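Slides, sliders, sandals, whatever you call them

Right. Quick one, got to be out of the house by half 8 and the hall is still a state.

November, so you'd think the summer shoes would be long gone. They are not gone. They are by the back door, the front door, under the radiator, and one was in the bath on Sunday-best towels which I am not going to go into. Slides are the problem. Boots stand up. Trainers have laces, you can hang them off something. Slides just spread. You kick them off and they go wherever, one in the hall and one halfway to the kitchen, and in the morning you're hopping about in one pink and one black.

So, the little rack. Finally. I've been going on about wanting one since we moved to De Haan and Nathalie (Verbeke, she of the enormous coat cupboard) told me to stop looking at the tall ones. Go short, she said, two levels, done. She was right, annoyingly. The tall ones get filled with post and dog leads and a tin of paint. 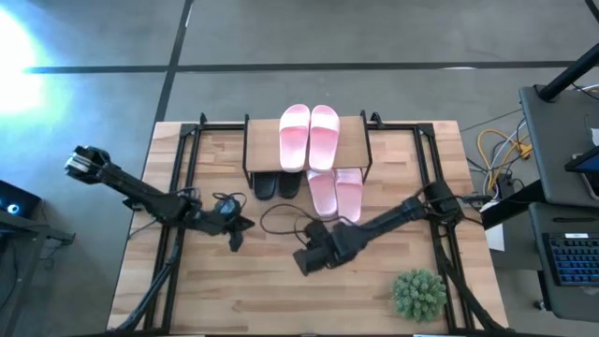 Photo: Ineke Stevens

Wooden top, thin black legs, nothing to it. I like it more than I thought I would. Pinks on the top where I can grab them, and then underneath it's black on the left, pink on the right. The bottom pinks poke out at the front a bit and I've decided I can live with that. If you've got big feet in your house measure first!! Take the longest shoe you own and a tape and do it before you buy, not after, like me. I had the first rack from Plikell and it was so shallow everything tipped off the back. Sent it back, 10 days for the refund, grumble.

Things I've worked out so far, in no order.

Pairs go side by side, toes the same way. Sounds fussy. Takes two seconds and you can see straight off if one's missing.

Top shelf is for what you're wearing this week. Bottom is for the rest. When the weather turns, swap them over. When it really turns they go in a box, see further down.

One colour together. I had them mixed at first, a pink next to a black next to a pink, and my eye just slid off it. Grouped is much calmer.

Nothing else on the rack. No keys, no gloves, no hat. I did allow a plant near it for a bit, one of those small succulents, looks nice, doesn't care if you forget it. Near it though. Not on it.

Wash them before they go away. This is the bit I always skip and then in spring they come out with last year's sand still in the grooves, and we get a LOT of sand here. Warm water, washing up liquid, an old toothbrush. Do the soles first as they're the worst, then turn over and do the strap, inside as well. Rinse, shake, stand them somewhere with air going round. Not on the radiator, I curled a pair that way once and they never sat flat again. They rocked. Like wearing two small boats.

The other thing is what you do when you come in tired and can't be bothered to line anything up. I've got a rule for that now, which is that they have to at least get as far as the table or the mat, in a heap is fine, and then someone does the heap before bed.

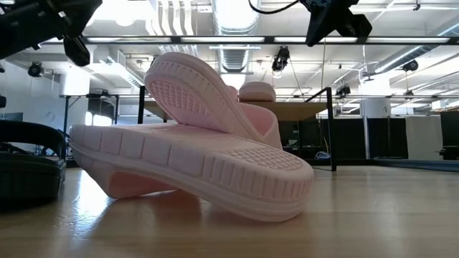 The heap takes a minute at most. Find the two that match, right way up, straps to the front, on they go. My youngest has got quite quick at it, mostly becuase I bribed her with toast. The bigger one will do his own and step over everybody else's, so that's a work in progress.

Boxes. For the proper winter put-away I use the flat ones from Nivar with the lids that clip. 2 fit under the bed in the spare room, and I can get 6 pairs in each if I put them sole to sole and don't mind a bit of a squash. I tried Daltar bags before, the sort you suck the air out of with the hoover. Fine for jumpers. Awful for shoes, they came out with dents in. Don't.

Label on the short end, not the lid. You'll be looking at the short end when it's under a bed, on your knees, with a torch.

What else. Oh, Ineke asked about the floor under the rack. I just put a bit of old towel down when it's wet out and wash it with the school stuff. A tray would be neater and I might get one after Christmas if I see one the right size, the ones I've found so far are all huge, made for wellies.

Still haven't solved where the flip flops go. They're too thin, they slip down between things. Might hang them on a hook by the toe bit? If you've got a way that works leave me a comment, I do read them, just slowly.

Going to miss my tram. More on the coat situation next time, it's grim.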